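Grumo Fletier finally coming to Curkton

28 Jan 2018

Good news for anyone around here who's been waiting on a new scooter (me, mostly!). Savchuk Scooters on the main street has signed on as a Grumo dealer, and the first Fletiers will be on the floor before the riding season starts. They've got six on order to begin with, and I've already been in twice to bug them about colours.

If you haven't been following along, the Fletier is the smaller Grumo with the flat floor and the big round headlight. I've wanted one since September, when I had a go on a demo bike over in the next town and came home grinning like an idiot. It had 1,214 kilometres on the clock by then, and plenty of strangers had obviously been rough with it, but it pulled away smoothly and nothing rattled. The seat is low enough that I could get both feet flat on the ground at the lights, and I'm not tall.
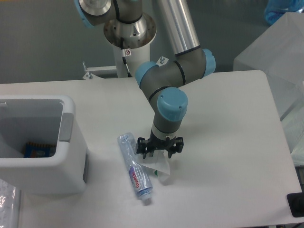

Do you have to go back to the shop early for the first service?

The first one is due at 1,000 kilometres, and Savchuk told me they'll do it in 45 minutes while you wait if you book ahead. After that it's up to you how often you come by, as long as you stick to the schedule in the owner's book.

I asked about parts too, because my old scooter once sat in the garage for most of a summer waiting on a brake lever. They plan to keep levers, mirrors, belts and filters on the shelf. Body panels will still have to be ordered in, so try not to drop it.
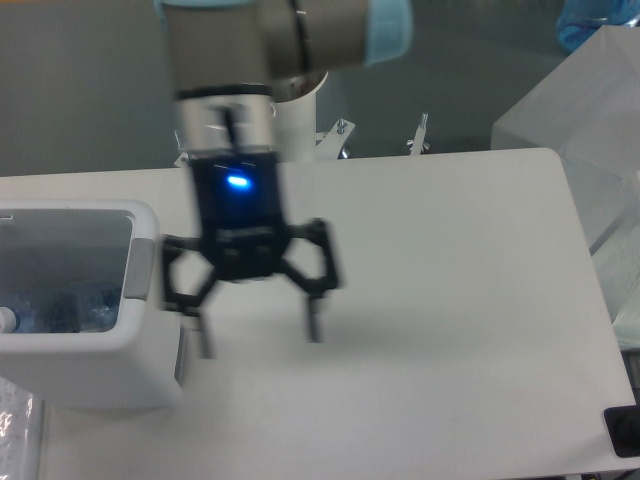
Colours are where I'm stuck. The Fletier comes in cream, dark red and a flat grey, and the shop can get side covers in a second colour if you ask when you put your deposit down. I was all set on cream until I started thinking about two-tone. The arm in the photo has a matte taupe-grey casing with a light blue end cap, and that's awfully close to what I'd pick, grey body and light blue covers. Would it look silly with a brown seat? I think it might look great, and my other half thinks I should stop asking.

No price on the wall yet, and I couldn't get one out of them, though I did try. They're taking names at the counter for test rides once the snow's gone and the roads have been swept (all that leftover gravel is no fun on small wheels). Bring your licence and your own helmet if you have one. They've got a few loaners, mostly in large. I'm already on the list, and I'll post again after I've had a proper ride.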